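Notebook, Saturday, December -- hand-held gripper, black pads against the old pads

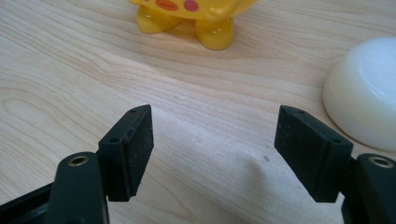 Started at 14:00, after Temitope finished with the bench. Today I want only to compare the pads, so I keep the same camera, same exposure, same table. Old pads are the soft ones from Engelbrecht, new ones are the thick black blocks. The green arms stay as they are.

Task is the usual one: go to the yellow toy, grip at the body, lift, put down. After this the same with the white bowl, upside down, grip over the dome. Leidy did 18 runs with the old pads on the toy, I did 18 with the new.

Toy: old pads lost it 4 times, new pads lost it once. The surface is shiny and the old pads turn on it a little before they hold. With the new ones I feel less of this in the hand, but it is my feeling, I did not measure it.

Bowl: worse with both. The dome pushes the fingers apart and they climb up. I stopped after 14 runs with each pair and I don't want to give a number from it. Wayne thinks the opening is too small for this bowl. I think it is the angle of the pads -- we should try it with 5 degrees less.

Problem to remember: the new blocks are bulky and take a good part of the image when the gripper closes. Zanele must check if the tracking still has enough table to work with.

Dust on the black faces. Clean before each series, alcohol and the blue cloth, and write it down. I forgot to write it today.

To do: ask Sheldon for the second pair with the changed angle. Recording is in the Terkitska folder, number 493.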